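Tomine Break Room Supplies, Progress Report to Plusard Facilities Fund
Period: March to Fri 21 June

1. Work completed

The change from foam to paper cups was carried out at the Zikiris and Sibiya sites. Each site received one opening delivery of 1,024 cups. Cups are kept in nested stacks on the drinks table, with the lids stored in the cupboard underneath. The dispenser tubes listed in the original plan were not bought, and the amount set aside for them remains in the equipment line.

The cup now in use is white, with a thick rolled rim and a fine vertical rib on the outer wall. A blue pattern of stepped bars is printed on the outside. The inside is smooth and unprinted, with a faint seam running down the wall.
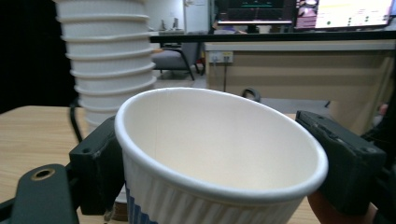 2. Stock and storage

Stacks are limited in height by the shelf at Sibiya. Zikiris has no shelf over the table and can hold more cups in the open. Unopened sleeves stay in the supply room until needed. Stock is checked on Mondays and entered on the shared sheet; 13 checks were due at each site and 2 were missed at Sibiya.

3. Problems

Staff at Sibiya reported cups sticking together when pulled from the stack. The supplier advised loosening each sleeve before it is put out, and the site notes have been changed to say so. Complaints fell to 9 in the second half of the period. Lids from the old foam cups do not fit the new rim and have been withdrawn.

4. Next period

Order replacement lids for both sites. Decide on the unspent dispenser amount. Move the Sibiya shelf up if the landlord agrees.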